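화분 받침 밑에 까는 방수 매트, 마루에 바로 깔아도 되나요? 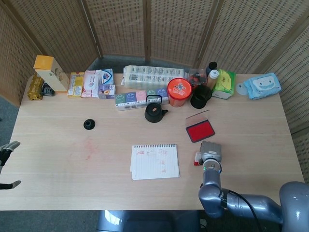

테이블 뒤쪽에 한 줄로 세워 둔 상자와 봉지들

작성자: Zane Hunt
거실 강화마루에 큰 고무나무 화분을 두고 있습니다. 물을 줄 때마다 받침에서 조금씩 넘쳐서 마루 이음새가 살짝 부풀었어요. 그래서 Stolline에서 나온 지름 32인치 원형 흡수 매트를 샀습니다. 윗면은 펠트 같은 천이고 아랫면은 얇은 비닐 코팅입니다.

설명서에는 "바닥 보호용"이라고만 되어 있고 계속 깔아 두어도 되는지는 안 나옵니다. 8월이라 습도가 높은데 매트 밑에 습기가 차서 곰팡이가 생길까 걱정됩니다. 화분이 무거워서 자주 들어 올리기도 어렵습니다. 그리고 세탁기에 돌려도 되는지 아시는 분 계신가요? 라벨에는 품번 2055 말고는 아무 표시가 없습니다.

Vija Priedītis
같은 종류를 두 해째 쓰고 있습니다. 마루에 바로 깔아도 되지만 계속 덮어 두는 건 권하지 않습니다. 아랫면이 코팅이라 위에서 물이 새지는 않는데, 가장자리로 흘러내린 물이 밑으로 들어가면 잘 마르지 않습니다. 저는 바퀴 달린 화분대를 매트 위에 올려 쓰고, 5일에 한 번 화분을 밀어낸 뒤 매트를 들춰서 바닥을 마른걸레로 닦습니다. 여름에는 매트도 세워서 반나절 말립니다.

세탁은 찬물에 손으로 하세요. 세탁기에 한 번 돌렸더니 코팅이 접힌 자리마다 갈라졌습니다. 건조기는 쓰지 마시고 그늘에 널어 두면 됩니다. 다림질도 안 됩니다.

마루 이음새가 이미 부풀었다면 매트를 깔기 전에 완전히 말리는 게 먼저입니다. 젖은 상태에서 덮으면 더 심해집니다. 받침도 지금 것보다 한 치수 큰 것으로 바꾸시고요. 매트는 어쩌다 넘친 물을 잡는 용도이지 매번 넘치는 물을 받는 물건은 아닙니다.

Plundirmont
저는 그냥 Nesia 고무 매트 씁니다. 물은 흡수 안 하지만 닦으면 끝이라 편해요. 대신 오래 두면 밝은 색 마루에는 자국이 누렇게 남을 수 있으니 안 보이는 데서 먼저 시험해 보세요. 세탁은 안 해 봐서 모르겠네요.

Zane Hunt
두 분 감사합니다. 이음새부터 말리고 화분대를 주문하겠습니다. 혹시 화분대 바퀴에 매트가 눌려서 찢어지지는 않나요?

Vija Priedītis
제 것은 바퀴가 넓은 우레탄이라 자국만 조금 남고 찢어지지는 않았습니다. 좁고 딱딱한 플라스틱 바퀴는 피하세요.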